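Filed under: Datasets / Simulation / Cell Setup

# Dredano sort cell, sim config

Settings for the simulated Dredano cell: one white arm, fixed base, colored blocks. There are 400 episodes in the January export. I would not trust all of them - 11 have the gripper closing on air and still get logged as a success.

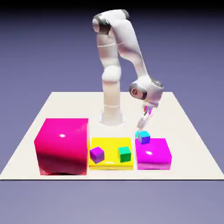
Drullament Cell Maintenance Group

Re-zero the wrist before every batch. The Gallardo script claims to do this for you. Check it anyway. Episode 131 is a decent reference run. Nothing in this card has been tested on the real arm at Bidstead.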